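Section 4: Machine polishing with the Clelholm compound system

Read this section through before you switch on the polisher. Sections 2 and 3 cover washing and decontamination, and both must be finished before you start here.

4.1 What you need

Clelholm Cut compound (step one)
Clelholm Finish polish (step two)
Dual-action polisher with a 6 inch backing plate
At least two foam cutting pads and two foam finishing pads
Pad conditioning brush
Short-nap microfiber towels, clean and unused since their last wash
Low-tack masking tape
Panel wipe spray

Do not use the Cut compound with a wool pad on a dual-action machine. For rotary polishers, see the separate sheet packed with the rotary kit.

4.2 Preparing the vehicle

1. Park indoors or in full shade. The panels must feel cool to the back of your hand.
2. Tape off rubber seals, textured trim, badges, and the edges of any panel where the paint turns sharply. Paint is thin on edges.
3. Remove the antenna if it unscrews. Fold the mirrors in when you work on the doors, then fold them out to do the mirror caps.
4. Inspect the paint under a bright handheld light held at a low angle. Mark deep scratches with a small piece of tape. Any scratch that catches your fingernail will not come out with this system, and you should not try to chase it.

Note: If the vehicle has been repainted, wait at least 30 days before polishing, or longer if the body shop tells you to.

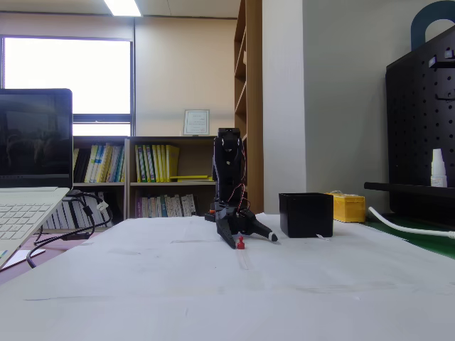

5. Measure the paint thickness if you have a gauge. Take several readings on each panel and write down the lowest. A reading of 137 microns on one door and much less on the next usually means the first door has been refinished. Go by the lowest reading when you decide how hard to work a panel.

4.3 Test spot

Always do a test spot first. Paint hardness varies from one maker to the next, and sometimes between colors from the same maker.

1. Choose a flat area on the hood or trunk lid, two feet by two feet.
2. Start with a finishing pad and Finish polish at speed 4. Make four passes.
3. Wipe the area, spray with panel wipe, wipe again, and check it with the light.
4. If the swirls are gone, do the whole vehicle this way and skip the Cut compound.
5. If swirls remain, move up to the cutting pad and Cut compound, then go over the same spot with Finish.

Write down the pad, product, speed, and number of passes that worked. You will want them next time.

4.4 Cutting step

1. Shake the bottle. Put five pea-sized drops on a fresh pad, and spread them over the pad face with a gloved finger. After this first load, use three drops for each new section.
2. Set the pad flat on the paint before you pull the trigger.
3. Spread the compound at speed 1 over a two-foot square.
4. Raise the speed to 5. Move the machine about an inch per second, overlapping each pass by half the width of the pad. Go side to side, then up and down. That counts as one set.
5. Do two or three sets, until the compound turns to a thin, clear film.
6. Let the pad stop turning before you lift it.
7. Wipe off the residue with a folded towel. Turn to a clean side often.

Clean the pad with the brush after every section. Change to a new pad when the foam feels hot or soggy. On a mid-size sedan, expect to use two or three cutting pads.

CAUTION: Stop if the pad stops rotating and only vibrates. You are pressing too hard or the pad is tilted. Heat builds up fast on plastic bumpers, so drop to speed 4 there and make fewer passes.

CAUTION: Keep the power cord over your shoulder and away from the paint.

4.5 Finishing step

Use the same method as 4.4 with a finishing pad, Finish polish, and speed 4. Use very light pressure — the weight of the machine is almost enough on flat panels. Black and other dark colors may need a second round at speed 3 to clear the haze.

When the whole vehicle is done, remove the tape and wipe every panel with panel wipe spray. Polish oils left on the surface will keep wax or sealant from bonding. Go on to Section 5 the same day if you can.

4.6 Cleaning and storage

Wash pads in warm water with a little dish soap, squeeze them out (do not wring), and dry them face down on a rack. Do not put them in a dryer. Store both bottles upright with the caps closed, between 40 and 65 degrees Fahrenheit if you are putting them away for the winter. Compound that has frozen will separate and should be thrown out.

Section revised December 5, 2018. Replaces the polishing instructions in the January printing.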